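The Great Toy Swap

Our street in Wakden has run a toy swap every August for years, and I'd somehow managed to dodge it until my youngest turned four and started eyeing off the neighbours' scooters. So this winter I finally cleaned out the rumpus room. Mum, who never threw out a jigsaw in her life, would've had kittens!

I rang Loretta Kowalczyk, who got the thing going in her carport, and asked what people wanted. Bricks, she said. Always bricks, any colour, any state (she once took in an esky full).

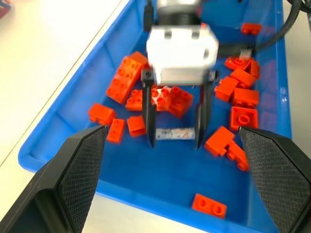 Dolls' prams go quickly too, and so does anything with wheels. Board games are a harder sell unless you've taped the lid shut, and please don't bring soft toys that smell like the dog. I had 132 stickers of points saved up by Friday arvo and blew the lot on a marble run – no regrets, it's brilliant.

Eoin Foley from over the road reckons the noisy toys are what sort the friends from the enemies. He passed on a singing fire truck to us and I'm still working out which one I am. It chews through AAs like nothing else.

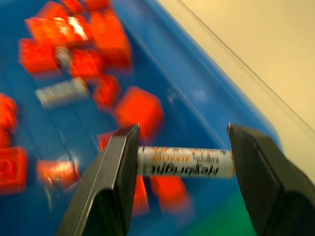
Before you start your own

Pick a spot with shade, and set the points low.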